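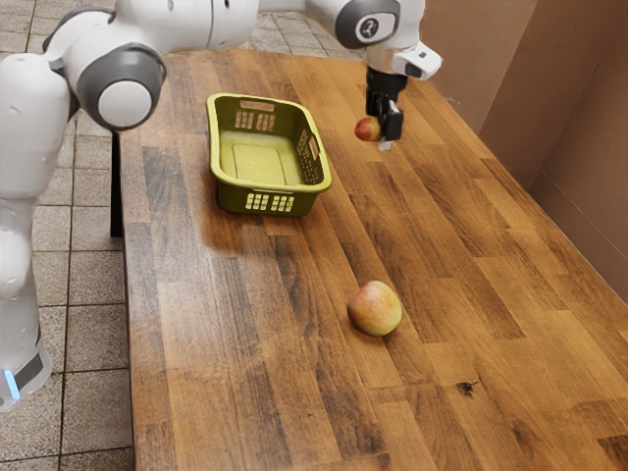
Chapter 4
Air Movement and Filtration in Passenger Cabins

4.1 Scope of the chapter

Chapter 3 treated droplets and aerosols in rooms where the air is replaced slowly and by a small number of openings. A passenger cabin differs from such a room in several respects. The volume of air per person is small, the occupants remain seated for long periods, and the air is replaced many times per hour by equipment the occupants do not control. The methods of Chapter 3 still apply, but the terms in the balance equation take different values.

The chapter covers aircraft, intercity coaches and rail cars. Ferries and cruise vessels are left to Chapter 5. Face coverings and other measures worn by the passenger are discussed only where they change the source term.

4.2 Terms used

Outside air is air drawn from beyond the vehicle, conditioned, and delivered to the cabin for the first time. Recirculated air is air taken from the cabin, passed through a filter, and returned to it. Supply air is the sum of the two. Exhaust air is air that leaves the vehicle and does not come back.

The air change rate is the supply flow per hour divided by the cabin volume. Students often compare air change rates between vehicles without asking which flow was used. A rate based on supply air and a rate based on outside air alone may differ by a factor of two in the same cabin, and both are found in manufacturers' literature. In this book the rate is based on supply air unless the symbol carries the subscript o.

Filter efficiency is the fraction of particles of a stated size removed in one pass. An efficiency given without a particle size has no use in calculation.

4.3 The well-mixed assumption

The simplest model treats the cabin as a single volume in which any particle released is spread evenly at once. Under this assumption the concentration at steady state equals the source rate divided by the total removal rate. Removal takes place by exhaust, by filtration of the recirculated stream, and by settling on surfaces. Settling may be neglected for the smallest particles and must be kept for the largest.

The assumption is poor in long cabins. In most airliners air enters near the ceiling and leaves near the floor of the same row, so that movement along the aisle is weak compared with movement across it. A passenger seated close to a source receives more than the model predicts, and a passenger at the far end receives less. Section 4.6 divides the cabin into zones and restores part of this difference.

4.4 Ground operation

Ventilation figures are normally quoted for cruise. During boarding and deplaning the main supply may be reduced or shut off, and the passengers are standing, talking and lifting baggage. The source term rises while the removal term falls. Any estimate of exposure over a whole trip must therefore be made phase by phase and then added.

Worked values in this chapter refer to the Nivon coach body, which carries 21 rows and has a full-load capacity of 155 persons in its articulated form. The measurements were made by Hằng Phí and Romana Jelínek with the vehicle parked, doors closed and the supply fan at its lowest setting. Their data are tabulated in Section 4.7, together with the corrections for door opening proposed by Phúc Lý.

4.5 Steady-state balance for a single zone

Let V be the cabin volume, Q the supply flow, r the recirculated fraction of that flow, and e the efficiency of the filter at the particle size of interest. The outside air flow is then (1 - r)Q, and the flow of air made clean by filtration is erQ. The effective clean air flow is the sum of these two quantities. When e approaches one, the effective flow approaches Q, and the recirculated fraction no longer affects the result.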